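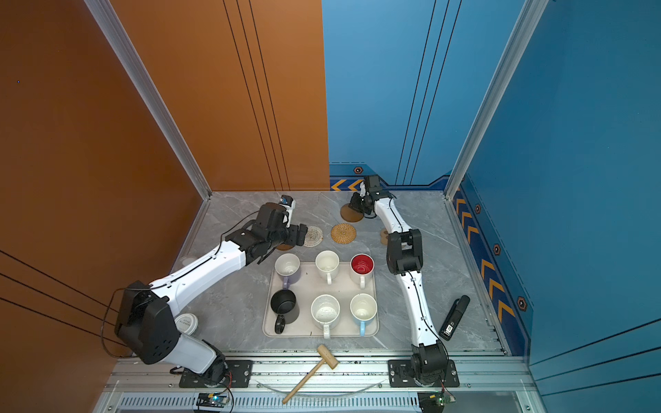 Gripping mugs by the handle with two arms on one rail

Posted by Iida Väisänen, Wednesday, October 7, 2026

I am building a two-arm cell in the shared workshop at Nondden. The arms are required to lift mugs from a tray and set them down on coasters. Grasping by the rim is dependable. Grasping by the handle is not, as the fingers frequently close beside it. I have recorded 131 handle attempts to date. Should the wrist camera be moved, or should more attempts be recorded first?

Silvan Berchtold

I would advise against moving the camera at this stage. Any change to its position will make your existing recordings difficult to combine with new ones. Please first confirm that both fingertips remain in view when the gripper is directly over the mug. 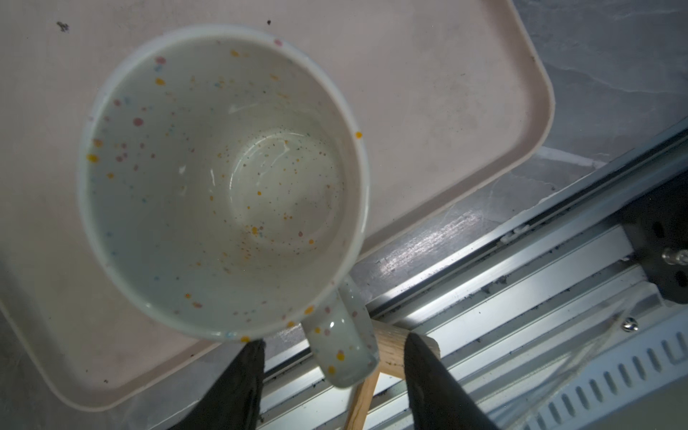 The direction of the handle should also be varied between attempts. A set in which most handles point towards the front will teach the arm very little about the others. In our own build, which we call Duker, the results became acceptable after 285 attempts – with the handle turned by hand before each one. Members are also reminded to brush out the rail before a long session, as crumbs may work their way into the moving parts.

Vasilis Krasniqi

Slower closing speed. It resolved the same fault for me in December.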